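Counting the Grasp Before It Happens

A method from the Kultholm lab lets a robot arm guess when it is about to fail

By Ira Intarasuk

Most robot arms find out they have missed something by closing on air. The fingers meet, a sensor reads zero, and the arm backs off and tries again. In a factory that costs a second or two. In an office kitchen, where things are packed close together and shift when bumped, a bad first try often makes the second one harder.

The group at Kultholm wanted the arm to know sooner. Its method, called Dindham, adds a small scoring model to an ordinary grasping policy. As the gripper closes in, the model looks at the wrist camera view and rates the chance that the grasp will hold. If the score drops below a set level, the arm stops short, moves a little to one side and looks again.

The scoring model learned from 1,000 recorded grasps, failures included. The group had at first thrown the failures away, as many labs do – they take up disk space and teach a policy nothing it should copy. For a model that predicts trouble, they were the part that mattered.

Testing was done at a coffee station. Pods sit in a wire rack with little room between them, and their lids are printed in many colors, so the arm can't lean on one familiar look. Over 500 trials, half with the scoring model and half without, failed grasps fell by 30 percent. The pauses made each pick slower by 15 percent.

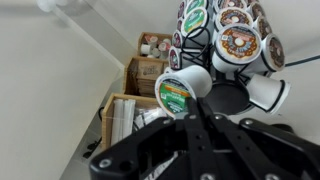

A decaf pod in the gripper, in front of the wire carousel used in the trials.

Some problems remain. The score is least reliable when the fingers hide the target, and that happens late in nearly every approach. Pods turned side-on also confuse it, and a few good grasps were called off for no clear reason.

The group plans to try mugs and paper packets next, using the same scoring model with no new training. The code and the recorded grasps went online in March.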